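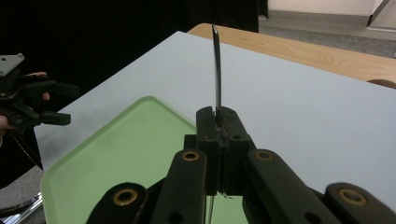
3.2 Arbeitsplatz und Ablage von Kleinteilen

Die Untersuchung der Arbeitsplätze erfolgte in der Werkstatt Rerkport, in der schmale Metallteile von Hand sortiert, geprüft und für die Weitergabe bereitgelegt werden. Im Mittelpunkt stand die Frage, welchen Einfluss Tischoberfläche und Ablageschale auf die Auffindbarkeit und die sichere Aufnahme flacher Teile haben. Teile dieser Art gelten in der innerbetrieblichen Logistik als schwierig: Sie liegen eng auf dem Untergrund auf, bieten kaum Angriffsfläche und reflektieren das Licht je nach Lage sehr unterschiedlich.

Als Grundausstattung diente an allen Plätzen ein Tisch mit glatter, heller Oberfläche, auf dem eine flache Kunststoffschale bereitstand. Abbildung 4 zeigt einen schmalen, silbrig glänzenden Metallstreifen in aufrechter Haltung; darunter und dahinter liegt eine blassgrüne Schale mit erhöhtem, abgerundetem Rand auf einer hell grauweißen Tischplatte. Die Schalen wurden von Plamex bezogen und ohne Einsätze verwendet. Auf eine rutschhemmende Einlage wurde verzichtet, da sie die Aufnahme flacher Teile in der Vorstudie zusätzlich erschwert hatte.

Je Durchgang wurden 21 Metallstreifen bearbeitet. Die Beschäftigten entnahmen die Teile einzeln, hielten sie zur Sichtprüfung senkrecht und legten sie anschließend nach Zustand getrennt ab. Die senkrechte Haltung hat sich im Betrieb seit Längerem durchgesetzt – eine leichte Biegung fällt an der Kante des Streifens eher auf als in der Aufsicht. Bei liegenden Teilen blieb eine solche Abweichung häufig unbemerkt, insbesondere wenn der Streifen in der Schale am Rand anlag.

Die Beleuchtung wurde über sämtliche Durchgänge konstant gehalten. Direktes Licht von vorn führte in der Vorstudie zu Blendung auf dem Metall und wurde durch eine gleichmäßige Ausleuchtung der gesamten Tischfläche ersetzt. Der Farbunterschied zwischen Schale und Tisch erwies sich dabei als zweckmäßig. Auf dem grauweißen Untergrund waren silbrige Teile schlechter zu erkennen als auf dem grünen Schalenboden, dessen leichter Glanz die Prüfung nicht beeinträchtigte.

Insgesamt wurden 100 Durchgänge an 12 Arbeitsplätzen ausgewertet. In 10 Fällen musste die Bearbeitung unterbrochen werden, weil sich zwei Streifen überlagerten und gemeinsam aufgenommen wurden. Diese Durchgänge gingen in die Auswertung der Fehlgriffe ein, blieben bei den Bearbeitungszeiten jedoch unberücksichtigt. Die Erfassung der Zeiten erfolgte nach dem Protokoll des Projekts Makokha, die Ergebnisse werden in Abschnitt 4 getrennt nach Schalenposition berichtet.

Abbildung 4: Metallstreifen in aufrechter Haltung, im Hintergrund Ablageschale und Tischfläche.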